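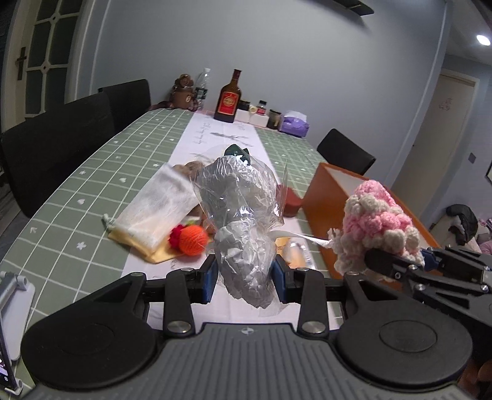
Clear plastic bag and crocheted piece in pink and white.

Gradar Family Records Storage Set

The Gradar Family Records Storage Set is designed for households, local history groups and small libraries that hold original certificates, letters, photographs and parish extracts. It provides a single, labelled system in which papers from several branches of a family can be kept flat, in order and away from light.

Each set contains 30 clear polyester sleeves, 15 acid-free folders, 2 lift-lid boxes and a printed index book. The index book has room for 4000 entries and is ruled for surname, given names, place, year and folder number. A pencil should be used for all entries.

Choosing a size
The set is offered in Standard and Long. Standard suits most civil certificates and letters. Long is intended for wills, land papers and rolled charts that have been flattened before storage. Folders from one size will not fit the boxes of the other, and customers with mixed collections generally order one of each.

Colour
Boxes are supplied in grey or dark green. The colour of the folders is cream in all cases.

Care of contents
Remove pins, rubber bands and metal clips before placing papers in a sleeve. Photographs should be stored one to a sleeve. Newspaper cuttings are best kept in a folder of their own - the ink and acid in older newsprint can mark anything beside it. Boxes should be kept off the floor, in a room that is lived in.

The Yimer Chart Insert
Owners of the Long set may add the Yimer Chart Insert, a folded card holder for family tree charts. It is sold separately and is not suitable for framed or mounted items.

Ordering
Sets are dispatched from our Brakunport warehouse. Orders may also be collected from the Erkthorpe counter between 10 am and 3 pm. The Long size in grey is out of stock until February.

Libraries and societies may apply for account terms. Please address enquiries to Sarla Vishwakarma, Customer Accounts, and include the name of the organisation and the sizes required. Replacement sleeves and index books can be ordered without a full set.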